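The Minton path is open all the way to Clullis

If you've stayed with us in Curham before, you'll remember that the old riverside path used to give up at a locked gate just past the boatyard. You'd get a nice mile in, run into the gate, and turn around. Well, the gate is gone! The last stretch opened in June, and you can now walk or ride from the bottom of our street clear through to Clullis without touching the highway once.

I went out on it the first morning I could get away, and I've been back more times than I should admit during our busy season. It's 22 miles end to end, mostly flat, with one long pull up through the woods after Minton that had me off the bike and pushing. The surface is packed gravel for most of the way and blacktop through the two villages. Road bikes with skinny tires will hate the gravel part. Anything with a bit of tread is fine.

The new section is the one to see if you only have an afternoon. It starts at Minton, crosses the creek on the old rail bridge (they kept the ironwork and put down new planks), and then follows the water through cottonwoods until you come out above the lake. There's a bench up there and I'd bring lunch. I'd also bring more water than you think, as the only tap between Minton and Clullis is at the campground and it was shut off the last time I rode by.
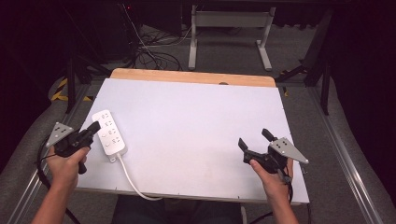 A few people have asked me about e-bikes. Yes, they're allowed, as long as you keep the speed down near the villages. Michiels, the bike shop across from the bakery in Curham, has added a bunch of them to its rental line this summer, along with kids' trailers and a couple of those long cargo bikes. They go fast on holiday weekends, so call ahead. If you're only going one way, the shop will pick you and the bikes up at the Clullis end at 2 in the afternoon, and I'd take them up on it. I rode the whole thing there and back once and was no use to anyone the next day.

Parking at Minton is the one sore spot so far. The lot is small and fills up by mid-morning when the weather's good, and the neighbors are (fairly) tired of cars on their grass. If you're staying in Curham, leave the car where it is and start from here. Otherwise the 224 bus stops right by the trailhead and has a rack on the front for bikes.

Dogs are welcome on a leash. Horses can use the part north of the bridge but can't cross it. The path closes at dusk, and there are no lights, so don't plan on a late dinner in Clullis unless you have a ride home.

The county has a counter by the bridge with a little screen on it, and it said 1324 when I went over on my last trip. I have no idea if that was for the day or the week, but it's more company than I ever had at the old gate.
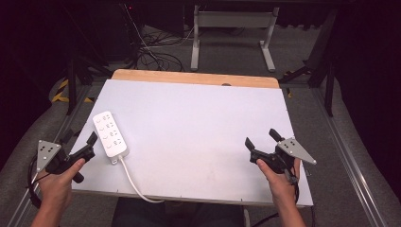 Before you set out

Paper maps are on the hall table here at the house, and the shop has them too. Cell service drops out in the woods after Minton and comes back at the lake. The café in Clullis takes cash only and stops serving lunch at 2, so get an early start if you're counting on the pie.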